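Speaker notes -- running a small tape label for electronic music

Slide 1. Title. Wait for people to sit. Say the talk is 40 minutes with questions at the end.

Slide 2. Who we are
Tomix is a cassette label. We put out ambient, dub techno and some noise. We started in February with one release by Galbraith, a duo who were playing mostly in basements then. Nine releases so far. Runs are small, and the biggest was 171 copies.
Play 30 seconds of the first Galbraith side. Fade it by hand, the clip is too long.

Slide 3. Why tape
Short runs are possible. Vinyl plants quoted us a minimum we could not sell. With tape we can order what we think will go and reorder if we guess wrong. We guessed wrong on the second Pramuris release and people waited five weeks.
Mention hiss. Some artists want it, some are upset by it. Ask before you dub.

Slide 4. Money
Show the budget for one release. Total was roughly 400 dollars before postage. Shells and tape are the biggest line, then printing, then mastering. We split what is left in half with the artist after costs. Say that we put this in writing, one page, both sides sign.
Don't read the table out loud. Give them a minute with it.

Slide 5. Mastering for tape
Bass below 40 Hz mostly goes away or turns to mush. Keep the low end in mono. Leave some headroom. Bright hi-hats will smear, so pull them down a little before you send files.
Play the two versions of the Pramuris track, digital first, then tape. Ask which people prefer. Move on either way.

Slide 6. Running order
Sides should be close to the same length or you get dead tape. Trellel sent us one long piece, 52 minutes, and we had to find a place to break it. We tried three spots and let the artist pick. If you write long pieces, think about the flip early.

Slide 7. Getting it heard
Mail copies to radio shows that already play this kind of music. Write a short note. Most won't answer. College stations have been the best for us -- two of our artists got live sets that way.

Slide 8. Labels and inserts
Print the titles or write them by hand. Either is fine if people can read it. Put the side on the shell, A or B, every time. Test whatever you write with on a spare shell first and leave it overnight.

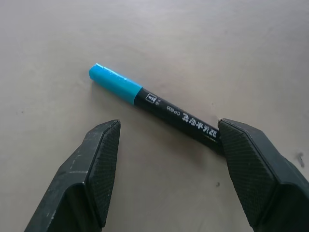
Catalog numbers go on the spine as well as the insert. We skipped them on the first release and stores could not file it. Keep one copy of everything you put out, sealed, in a box you don't sell from.

Slide 9. Questions. If it is quiet, ask who in the room has finished music they haven't released. Leave the email address up on the screen.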